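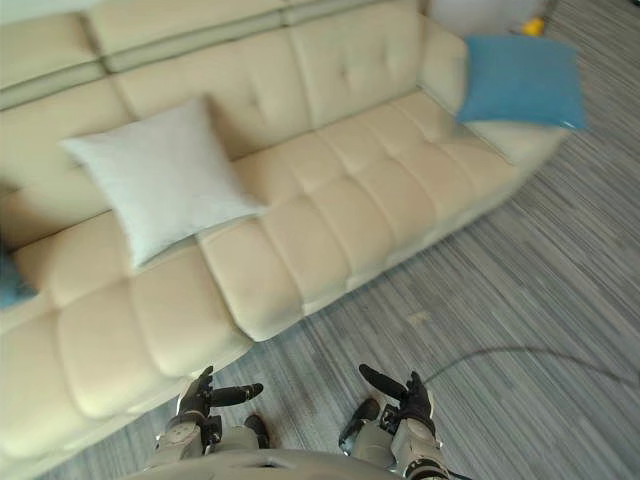 Notes for the Enddale evening, living room part

Good evening, and thank you all for coming out in November, when a person would much sooner be home on the couch. (Wait for people to sit.) I'm Pao-chu Ho, and couches happen to be my subject tonight, so you've come to the right place!

Start with the cream leather one. Ask who has lived with pale leather, and let them groan a bit. Then say how I love it anyway, with all that quilting on the seat and the little button tufts along the back.

Crumbs: they settle in the stitching. Soft brush first, then a barely damp cloth, and please do the seams before the flat parts. I did it backwards for nine years, and my sister Shu-fen still brings it up.

Pillows next. Teal at the far arm, light gray set on its corner against the back. A big pale couch can take a strong color at the end, and the gray keeps things calm in between. If anyone asks about karate-chopping pillows, I'm against it, but kindly.

Pause for questions, 3 at most, then hand over to Bjarke for rugs.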